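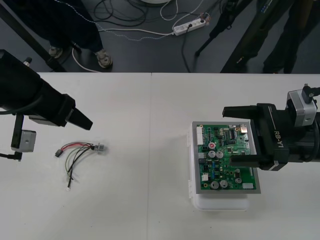 **3. Visitor flow at the Colholm site**

The Colholm museum keeps its permanent collection on three floors, and most visitors see only the first. We followed 201 visitors through the building in April, noting the rooms they entered and the time spent in each. Handling tables were coded separately from glass cases.

Visitors who bought the printed guide stayed longer on the upper floors – a pattern also noted by Parry at the smaller Allano gallery. The guide had a print run of 1000 and covers 40 objects, most of them ceramics and farm tools.
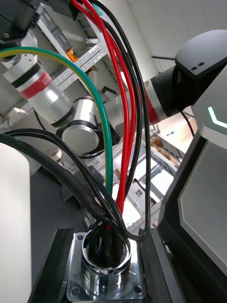
Those without a guide tended to turn back at the main staircase. Signs there are small and point only to the café and the coat room. At Ruangrit, where the stairs face the entrance, fewer people turned back, though the building is smaller and the two sites are hard to compare.

*Figure 1. White worktable with a small wire harness lying on it.*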